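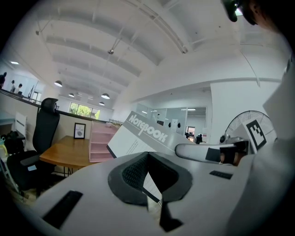

White cover, grey band, and NOTEBOOK in capitals for the forgetful.

Print | E-mail this review

Three months with the Zindine desk lamp

I bought the Zindine in May, after my old Ralex finally gave up pretending to have a dimmer. The box promised 7 brightness levels. I can tell 3 of them apart, and one of those is off.

It does light a page well, I'll give it that. I write everything by hand first, and the beam falls wide and even with no glare on the paper. The arm stays where you leave it — unlike the Ralex, which bowed slowly all evening like a tired butler.

The touch switch is another matter. It ignores a finger and obeys a sleeve. My cat can work it, mostly at two in the morning.

The base is heavy, the flex is mean (the socket had better be close) and the instructions cover everything except how to change the bulb. You can't, so that's that. I'd still buy it again, in the sale, from the Grestanville shop with the rude till.

Shared 7 times | 2 comments

Contact us | © Miranda Reviews | Back to top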